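4.2 Trays, rims and the problem of the last crumb

Much of the literature on household sorting treats the container as a given, which may explain why so little of it was written by people who have had to wash one. In the Adeck sessions, participants from 11 households emptied and wiped their own sorting containers at the kitchen bench while thinking aloud. Most of the thinking concerned the corners.

We had expected colour to matter. White containers were favoured at the outset for looking clean, and resented by Tuesday for the same reason, as every speck now had an audience. Participants who chose darker containers reported fewer specks and wiped less often. We draw no conclusion about their hygiene.

The rim was the greater nuisance. A plain wall can be wiped in a single pass, but a stepped one asks for a fingernail, a folded cloth or, in 2 households, a toothbrush retired from other duties. Wiping the flat floor took almost 30 seconds; the edges took whatever patience was left. Figure 3 shows the kind of edge in question, with a thin line running along the inner side of the raised rim.
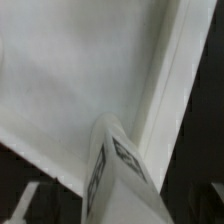 Figure 3. Flat white surface and raised rim with an inner step.

Manon objected at this point that we had the matter backwards: the groove gave her something to hold when the thing was full, and she would put up with a bit of grime in exchange for not dropping the lot on the floor. We have kept her objection because five other participants later made it in their own words. Grip and ease of wiping are therefore coded separately in Section 4.3.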